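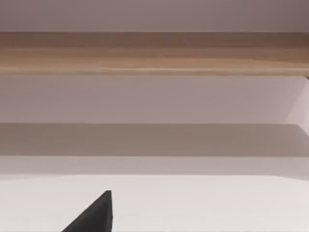
Home Posts Replies Media Search

Kobe De Haan
Wrist camera comparison in sim, both grippers, same arm. Short thread with settings at the end.

Kobe De Haan
The grippers are the Eltar two-finger parallel and the Pliner with the tapered fingers. Arm model, controller gains and control rate are identical. The only things that change between runs are the finger meshes, the contact pads and the camera mount.

Kobe De Haan
Task: pick a small block off a white counter, put it on the ledge behind. 335 episodes per gripper. Start pose of the block is randomized, start pose of the arm is not. I left the lighting alone for this round.

Kobe De Haan
Results first. Eltar completed 297 of 335. Pliner completed 297 of 335 as well. I reran the Pliner set with a new seed because I assumed I had loaded the same log twice. Different log, different failures, same total.

Kobe De Haan
The failures are where they separate. Eltar mostly loses the block on the lift. The pads are flat and wide, and if the block is yawed it gets pinched on a corner and rotates out. Raising the pad friction hides this, so I kept it at the default.

Kobe De Haan
Pliner rarely drops anything once it has closed. It misses before contact. The policy stops short, closes on air, backs up and tries again until the episode times out.

Kobe De Haan
My guess is the camera. With the Pliner mount as shipped in the model, one dark finger shows at the bottom left of center and the other can be out of view entirely. The policy is judging the gap between two fingers from the edge of one.

Kobe De Haan
Moved the camera back along the wrist axis and widened the lens. Both fingertips are in view at full opening. Retrained from scratch, same number of steps. Early misses went down, but I only ran 109 episodes before the machine was needed for something else, so no rate from me yet.

Kobe De Haan
The wider lens has a cost. The block covers fewer pixels at the start of the approach, and I train at low resolution. If you try this, crop before you downsample.

Kobe De Haan
Controllers: I tried Bratu and Pera on the Eltar only. Bratu is plain joint position with a rate limit. Pera is Cartesian impedance. On a flat counter the difference is small. At the ledge Pera is better – it touches the lip and slides, where Bratu pushes until the contact solver complains.

Kobe De Haan
Pera needs its damping set by hand for each gripper. The finger masses differ enough that the Eltar values make the Pliner ring at the end of a move. I lost most of an afternoon to that before I looked at the wrist velocity plot.

Kobe De Haan
One rendering note. The counter is nearly uniform white and the wall behind it is close to featureless. Depth from the stereo pair is poor on both. The wood grain on the plank further up is the only decent texture, and it is no help at the height where the block sits. I used RGB only.

Kobe De Haan
Settings: time step 2 ms, no action smoothing, gripper command binary, camera pose fixed for the whole run. Next is the Pliner with the wide lens, all 335 episodes, Pera with its own damping. Probably August.

Print this thread | E-mail this thread

Comments

fn_marlow
Did you randomize camera pose at all? A few degrees of tilt was enough to break my wrist policy.

Kobe De Haan
No, fixed. It goes on the list after the full wide lens run.

tool0_frame
Same corner pinch with wide pads here. Narrower pads helped on the yawed blocks and made long parts worse.

hexdriver
Can you post the Pera damping values for the Eltar?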